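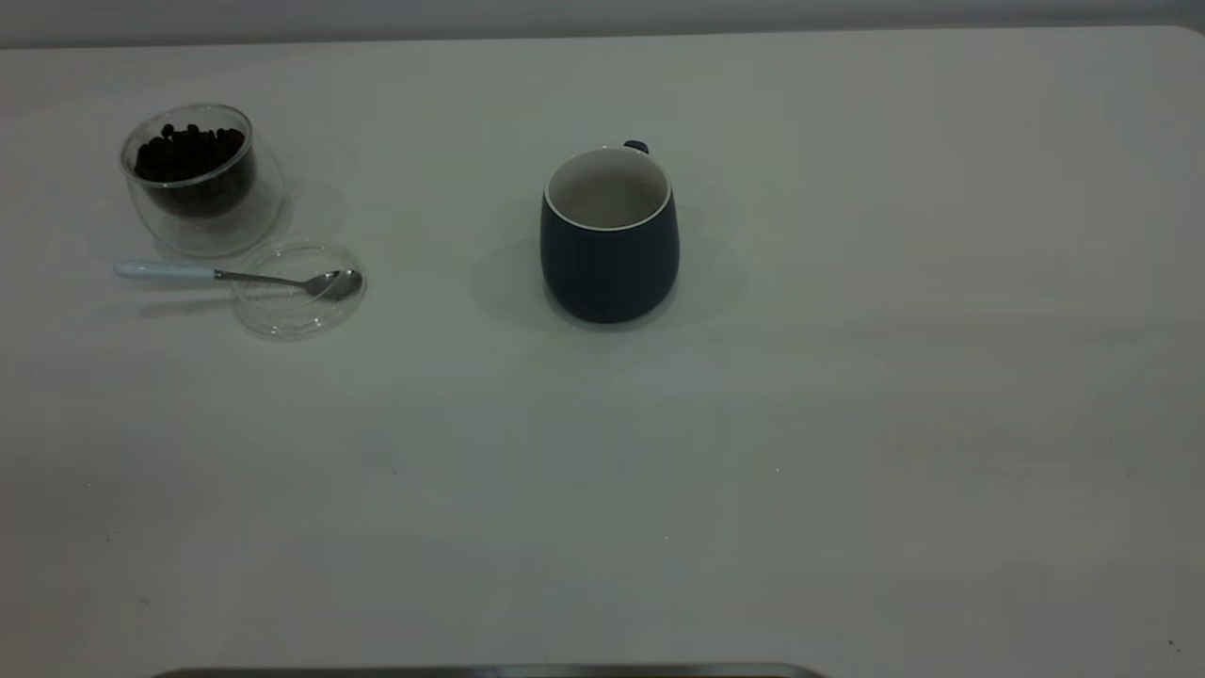 Keeping the beans out on the table where everyone can see them is half of what makes people want a cup, one reader of the Ikell newsletter wrote to us in the spring, and could we please do something for those of us who have the beans but no idea what to do next?

Yes, we can! Ikell is very happy to announce the Open Bean Table, a series of free home coffee sessions starting in September at our workshop in Prusden.

**FOR RELEASE 8/31/18**

**Ikell opens its table to home coffee drinkers in Prusden**

PRUSDEN – Ikell, the small tableware and coffee workshop on the Rind canal, will run 6 evening sessions this fall for people who make coffee at home and would like to enjoy it more. There is no charge, no experience is needed, and you don't have to own a grinder (we have plenty, some of them older than our building lease).

The idea came out of a survey we sent to newsletter readers. We got 171 replies, far more than we had planned for, and 118 of them asked for the same thing: a chance to handle whole beans, smell them, measure them out and taste the results next to somebody else's. Quite a few people told us they buy good beans and then scoop them by guesswork straight from the bag. We do that too on a busy morning, and it makes a drinkable cup, but there's a lot of fun to be had in slowing down a little.

**What happens at a session**

Each session is built on one plain white table, a glass of whole beans, a lid and a small spoon. We like glass because you can see what you have: how dark the roast is, whether the surface has a shine to it, how much is left. A double-walled cup does this especially nicely, with the beans seeming to float a little inside the outer glass. A lid that sits flat on the table makes a handy rest for the spoon while you're working, too.

We start with looking and smelling. Then everyone spoons out a portion, weighs it, and finds out how far off their usual scoop is. People tend to be surprised here, in both directions! A spoonful of dark roasted beans weighs less than the same spoonful of a lighter roast, so a measure that works well with one bag can taste thin with the next. After that we grind, brew in small batches and pass the cups along the table.

The first two evenings stay with dark roasts, which were the clear favorite in the survey. The middle two put dark and medium side by side. For the last two we're handing the choice over to whoever comes, so bring a bag from home if you have one you love or one you can't get on with. Bags that went wrong are very welcome. We've had some of our best conversations over a disappointing bag of coffee.

**A few words on storing beans**

Storage came up so often in the replies that we've set aside time for it every evening. A glass with a lid is a lovely thing for the beans you'll use over the next day or two. The rest of the bag is better off somewhere dark, dry and closed up tight, away from the stove. We'll have beans kept several different ways for you to smell and taste, and you can decide for yourself how much it matters to you.

**The glassware**

Guests will be using pieces from Drolent, our own line of everyday coffee things, and they'll be on the shelf by the door for anyone who wants a closer look. Nothing is sold during the sessions. If you already have a cup and spoon you're fond of, bring them along and use those.

**Places and booking**

There are 100 places across the series. Booking opens at the start of September, at the workshop counter or by replying to the newsletter. One booking covers one evening, and you can put your name down for a second if there is still room in the week before. Sessions begin at 7 p.m. and finish by 9, and the kettle goes on at a quarter to.

The workshop is on the ground floor, with a step-free entrance on the canal side. Children are welcome with an adult, and there will be hot chocolate. Please tell us when you book if you'd like decaf beans, so we can have enough roasted.

**About Ikell**

Ikell makes and sells tableware for coffee and tea from its workshop in Prusden. The newsletter goes out once a month and is free to join at the counter.

**Press**

Reporters and local bloggers are welcome at any of the evenings. Send a note to the Ikell press desk at the workshop and we'll save you a chair.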